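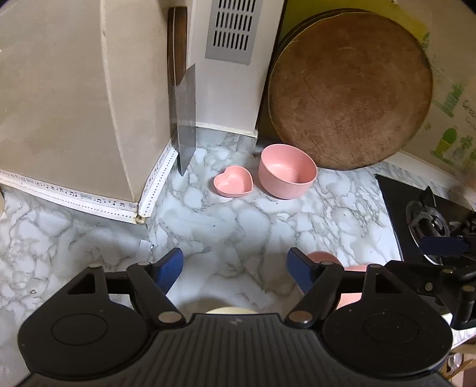 Quick one today because I have to be out the door by ten and I haven't found my shoes.

So. Porridge. Third week of having it every morning instead of toast and I have opinions now. Mostly about salt. Put the salt in at the start. I did it at the end for years, on top, and it just sat there tasting like salt.

Other change, I stopped buying the little packets. Went through the receipts one night (long story, tax stuff, don't ask) and I'd spent 224 dollars on packets since September. On oats! Brigitta Sutter at work has been telling me this forever. She gets the big sack from the feed and grain place in Wurcombe, the one past the bridge with no sign, and splits it with her sister. I'm in for a third of the next one.

Method, since Nele asked in the comments and I never answered, sorry Nele:

Oats in the pot the night before. Water to cover plus a bit. Pinch of salt. Lid on. Go to bed. In the morning low heat, stir, add milk when it gets stiff. Done before the kettle if you're slow with the kettle like me.

I don't measure. Tried to, hated it. Mechthild Lanz lent me her mother's cookbook and that one wants 400 ml of milk for one person, which, no. You could plaster a wall.

Toppings so far, ranked fast. Stewed apple, best. Brown sugar and cold cream, close second but then I need a nap. Peanut butter, fine, sticks to evrything. Frozen cherries straight from the bag, I wanted to like it and it turned the whole thing grey and cold in the middle. Marmalade is weirdly good. Cheese, my brother does cheese. Moving on. 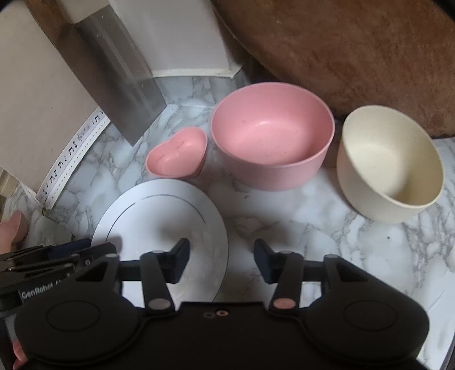

The pot matters more than I thought. My old thin one burned every single time, I was scraping the bottom with a spoon and making that noise that sends the cat out of the room. Got a heavy one at the Brimelance rummage sale, lid doesn't match, don't care. Soak it in COLD water after, not hot. Hot turns it into glue. Learned that from the radio.

Still hungry by eleven some days. Anyone else? I've tried more oats, more milk, a boiled egg on the side. The egg helps. Might try barley in there, Leonora Barredo swears by it but she also gets up at five to cook it, and I am not getting up at five for barley.

Oh and the leftovers. If there's a cold lump in the pot, slice it and fry it in butter. My grandmother did this on Sundays and I thought she was being cheap. She was, but its so good. Crispy edges, bit of syrup.

Bus is at 1015 and the shoes are still missing. Will do the apple recipe next time, it needs a proper write up, the lemon peel goes in whole and you have to remember to fish it out.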